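Small Kitchen, Smaller Kitchen: Keeping the Play Food Under Control

Filed under: Playroom, Sorting

There are two kitchens in our house. One of them produces dinner. The other produces a banana in a bowl, served to you while you are on the phone, and it takes up more floor space every year. I have been running both for long enough to have opinions, so here are the ones that have held up.

Start by getting everything out

You can't sort a toy kitchen while it is still inside the toy kitchen. The little cupboards are too shallow and the little oven will be hiding things. Pull the lot out onto a table at standing height. The floor is where your back goes to complain, and also where somebody small will start cooking in the middle of your piles.

Do it after bedtime if you can. I start at 8 p.m. and allow myself until the end of one podcast. Daytime sorting turns into a restaurant, and you will be charged 485 dollars for soup.

Put the big pieces down first: pots, plates, the toaster oven if you have one. Then drop the small stuff in the spaces between. Leave things sitting inside other things for now, because the way a kid has nested them tells you how they want them stored. If the ketchup lives in the colander, the ketchup lives in the colander. I fought this for most of a winter.

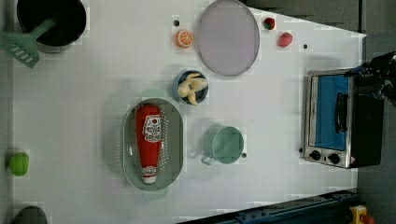

One reader wrote in to object to the whole business of emptying everything at once, saying that in her house it only leads to a table covered in toy fruit for a week. She does one category per evening, food first, then dishes, then whatever is left, and she says the kids hardly notice. I think she has more evenings than I do, but if a full table makes you want to lie down, her way is fine.

Sort by what it does

Color sorting looks wonderful in a catalog and lasts until breakfast. Kids don't think "I need something red," they think "I need the strawberry," and they will tip out every bin to get it. We use these groups:

Things you cook in: pots, pans, the colander
Things you eat from: plates, bowls, mugs
Things you stir or flip with: spatulas, spoons, ladles
Food that grows
Food that comes in a bottle or box
Machines: toaster oven, mixer, anything with a knob

Fruit halves go in with the whole fruit. I used to keep halves in a separate bag with the idea of matching them up someday. Someday didn't come. A half orange is a perfectly good ingredient and the customers have never sent one back.

The bins

I bought a set of Dradley stacking tubs with lids and have thrown out the lids. A lid on a toy bin is a suggestion. Open tubs on a low shelf get used, and you can see at a glance that someone has put a shoe in with the vegetables.

Match the tub to the longest thing going in it. Spatulas are the usual offenders. If the handle sticks out, store it upright in the biggest pot and call it a crock, same as you would on a real counter.

Labels: yes, with a drawing. Mine are bad. The one for fruit looks like a kidney and it still works.

Washing

Solid plastic goes in the sink with warm water and ordinary dish soap. Hollow food is the trouble. Water gets in through the seam and doesn't come out, and by July you have a tomato that sloshes. Wipe those with a damp cloth and skip the soak. If one has already taken on water, stand it seam side down on a rack for 24 hours and then give it a hard squeeze over the sink, facing away from you.

Stickers and paper labels don't like water either. Wipe around them.

Anything with batteries gets a dry cloth and a toothpick for the crumbs. There will be crumbs. Real toast goes into play toasters and I have stopped asking.

How much is enough

We keep 5 plates out, which covers two children, two adults and a bear. The rest go in a box in the closet and swap in when the first lot gets boring. Same with food. More than that and cleanup turns into an archaeological dig, and the person with the brush is you.

Pieces that don't make the cut: anything cracked, anything chewed past recognition, and anything small enough to worry you if a baby visits. Everything else can go to the next family, washed, in one bag tied at the top. Tie it well. Mine got as far as the car once and came back in with a child attached to it.

Next up: what to do with play dough that has gotten into the colander holes (a bamboo skewer, and patience)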